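Who makes your school timetable? (And why is PE always when it's raining?)

By Canan Öztürkmen

Hello again! Last time I wrote about school dinners, and lots of you sent in questions that had nothing whatsoever to do with school dinners. My favourite came from a class in Vurberg, who wanted to know who decides that maths comes first thing in the morning and whether that person could please be stopped.

Well, I used to be that person. For five years I made the timetable at a school in Urnby, so I know all about it, and I've still got the coloured pencils to prove it.

What is a timetable, really?

You probably think of it as the grid stuck inside your planner, or the list by the classroom door. Yours has your lessons on it, your teachers and your rooms. But every other class has got one too, and so has every teacher, and so has every room. Yes, rooms have timetables! The music room's timetable says who is allowed to make a racket in it and when.

All of those grids have to fit together. If your grid says you're in the music room with Mrs Yaman at ten o'clock, then the music room's grid has to say it's got your class in it, and Mrs Yaman's grid has to say she's in the music room. If one of them says something different, you end up with two classes standing in the same doorway holding recorders. I've seen it. It's loud.

Start with the awkward bits

When I sat down with my pencils (always in March, always with a large packet of biscuits) I didn't begin with Year 3 and work my way up. I began with the things that couldn't move.

Take swimming. Our school didn't have a pool, so we shared the one in town with lots of other schools, and the pool told us when we could come. There was no arguing with the pool! So swimming went on the grid first, in blue, and everything else had to squeeze in round it.

Next came the teachers who worked part of the week with us and part of it somewhere else. Müzeyyen Yaman taught music at our school in the mornings and then drove over to Sallusard for the afternoon. So, music in the mornings. Then lunch, which took three sittings, as there were 411 children and the hall was never going to hold all of them at once. If you've ever wondered why your lunch is earlier than your big sister's, that's the reason.

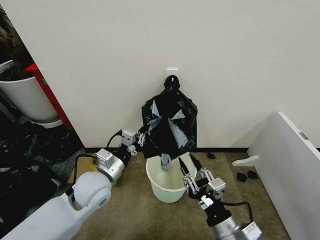 Black bag on a wall hook, white wastebasket underneath.

After that I could put in the big subjects. Reading, writing and maths turn up nearly every day, and in a lot of schools they go in the morning. People will tell you it's so that you're fresh and wide awake. That's part of it, and plenty of teachers do feel their classes listen better before lunch. But in my school it was also the only time I could be sure that both of our extra helpers were in the building. Grown-up reasons are sometimes a bit dull like that. Sorry, Vurberg.

The sliding puzzle problem

Have you ever played with one of those sliding puzzles, where there's one empty square and you push the tiles about until they make a picture? You get the whole top row perfect, then you have to wreck it to fix the bottom. Making a timetable is just like that, only the tiles complain.

Let me give you a real one. Perihan Tatlı, who taught Year 5, asked me very nicely if she could have the hall for drama straight after morning break. Easy, I thought. But Year 4 had the hall then for gym, so I moved Year 4 to the afternoon. In the afternoon the hall still had the lunch tables out, so gym had to go later. Later was when Year 4 had the computers. The computers could swap with Year 6, only Year 6 were swimming. And you can't argue with the pool!

It took me two evenings and all of the biscuits, but Year 5 got their drama. (They did a play about a lighthouse. It was very good and very long.)

Don't computers do it now?

Often they do, yes. You type in all the teachers, the rooms, the classes and the rules, and the computer tries one arrangement after another, ever so fast, until it finds one that breaks no rules. Big secondary schools would be in a terrible muddle without one.

But the computer only knows the rules you've told it. The first time we used one, it gave poor Duygu Bozkurt playground duty on every single day of the week, because I'd forgotten to tell it that this was unkind. It had no idea! It also put Year 2 in the room right next to the drums during quiet reading. So a person still has to look over the whole thing and say "hang on a minute".

And PE in the rain?

I promise I never did it on purpose. The timetable gets made months before anybody knows what the weather will be up to, and the field is outdoors whether it's wet or dry. You also remember the soggy lessons better than the nice ones. Try keeping a note of it for half a term, with a little sun or a little cloud each time, and see what you get.

Have a go yourself

Draw a grid with the school days along the top and the lesson times down the side. Put in lunch and break first. Now choose one lesson that isn't allowed to move (swimming, say, or singing with a visiting teacher) and colour it in. Then fill in the rest so that you never get PE straight after lunch, and so that art gets two slots side by side for the messy stuff.

When it's done, ask a friend to make one for their class too, with the same hall and the same music room. Put the two grids next to each other and look for clashes. If you find one, somebody's got to move. Good luck deciding who!

Next time I'll be answering a question from Hülya Taşdemir's class, who'd like to know what teachers do in the staff room. I've been told I'm not allowed to say much about the cake.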